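Club notebook, laundry task
5 June 2020 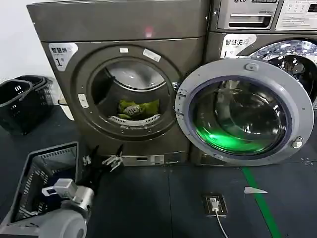

Kamil and I gave the whole session to the unloading task, and I want to get it all down while I still remember which change did what. We are calling the planner Henare now (Ewan Costigan's suggestion, and everyone liked it better than "planner v2"). The arm side is still Zisix, same as in March, and I didn't touch it apart from the wrist speed limit. For the start pose we settled on door fully open to the right, gripper low and pointing in at the base of the dryer, gray basket at the lower left. The yellow-green bundle sits right at the bottom of the drum, just behind the lint filter rim, so the fingers have to come up and over before they go down, and that's the part Henare keeps wanting to shortcut!

The other thing that bothers me is the shine. The drum is stainless and throws light back from every side, and there's a bright green glow on the door glass as well. Kamil Kubíček thinks the segmentation will treat that green as cloth, and I think he may be right, so I've masked the door out completely for now - crude, but it lets us get on with the grasping.

Settings, so I don't have to dig for them again: wrist speed 2 notches under default, grasp timeout 600 ms, log saved as run 363. We got through six attempts before we had to pack up, and I haven't watched the replays yet, so no verdict from me.

For next time: ask Ewan whether the students on Faren can lend us their depth filter, and move the basket a little closer so the arm doesn't have to swing so far. Kamil is writing up the mask. I still owe everybody the wiring notes - sorry, they're coming.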